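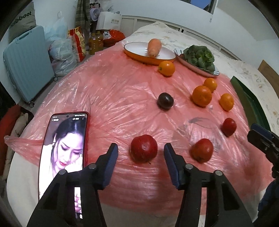
Home | Checklists | Product Safety | Contact

Incoming Botanicals: Receiving and Hold Inspection, with Comments
December
By Toon Koster

Scope: dried herbs, roots, bark and ground spice received at the Dedport warehouse for use in capsules and tea blends. Extracts in liquid form are covered on a separate sheet.

1. Trailer and seals
[x] Seal number matches bill of lading
[x] Floor dry, no odor
[ ] Pest evidence absent
Comment: insect fragments on the sill of the rear door. Trailer swept and load accepted under hold. Carrier notified.

2. Bags and labels
[x] Lot code legible on every bag
[x] Country of origin stated
[ ] Bags intact
Comment: 2 bags of ground turmeric torn at the seam. Both rejected and moved to the red cage. Net weight after rejection 1,498 lb.
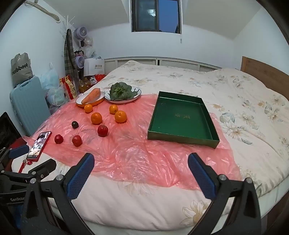

3. Supplier documents
[x] Certificate of analysis present, Salmonella and total plate count reported
[ ] Kill step identified
Comment: Grekach certificate says "treated" and does not name the process. Steam and irradiation are handled differently on our labels. D. Van Wijk to request the treatment record. Lot stays on hold until it arrives.

4. Sampling
[x] Sampling tools sterilized and bagged
[x] Samples drawn from top, middle and bottom of pallet
[x] Chain of custody form signed
Comment: 6 samples sent to Ivow for pathogen screening. Low serving size is not grounds for skipping the screen. Tea blends may be steeped in water well below boiling.

5. Storage
[x] Pallets off floor and clear of walls
[x] Raw and treated material separated
[ ] Humidity log complete
Comment: log for bay 14 missing the overnight entries. Probe battery replaced. Repeat finding from the last inspection.
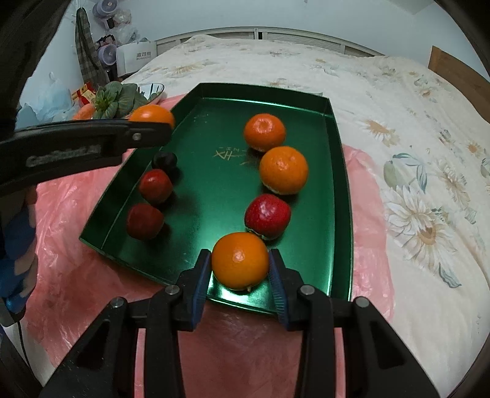 6. Equipment
[x] Hájek sifter screen intact
[x] Magnet cleaned and findings recorded
[ ] Dry cleaning verified before changeover
Comment: residue under the discharge gasket. Vacuum and re-inspect. No wet cleaning in this room without QA sign-off.

Disposition: HOLD. Open items 1, 3, 5 and 6.
Inspected: T. Koster
Reviewed: D. Van Wijk

Contact | Copyright Dedport Product Safety | Back to top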